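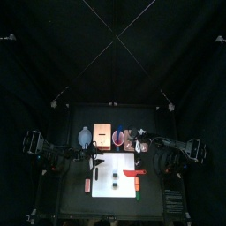 Crédit photo : Ledness / Isla Swanson

Rapport d'avancement, projet Irnirik — volet équipement

Le premier poste à deux bras est monté et sert tous les jours depuis avril. Les dépenses de fixation et de câblage ont dépassé la ligne prévue de 1 978 euros, pris sur la réserve. Il reste à commander 17 pièces, surtout des doigts de pince et des brides.

Le devis de Jayawardena pour le second poste est valable jusqu'à fin juin. Tarek Zein a demandé deux variantes, avec ou sans caméras de poignet.

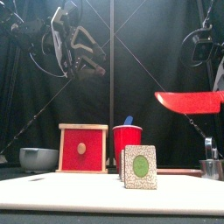 Achats prévus au prochain trimestre

Deux bras identiques aux premiers, un jeu de pinces de rechange, un rideau noir. Délai annoncé : sept semaines. Le site de Skasitberg recevra le matériel et refera l'éclairage avant la pose.
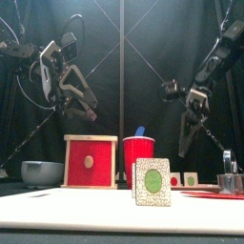 Le budget des accessoires est à revoir. Nous avions compté un seul lot par poste, or l'usure n'est pas la même pour tout. Un bol en céramique ou une casserole en métal se garde longtemps, un gobelet en plastique rouge se remplace souvent — nous proposons donc une ligne de consommables séparée. Accord souhaité avant la signature du devis.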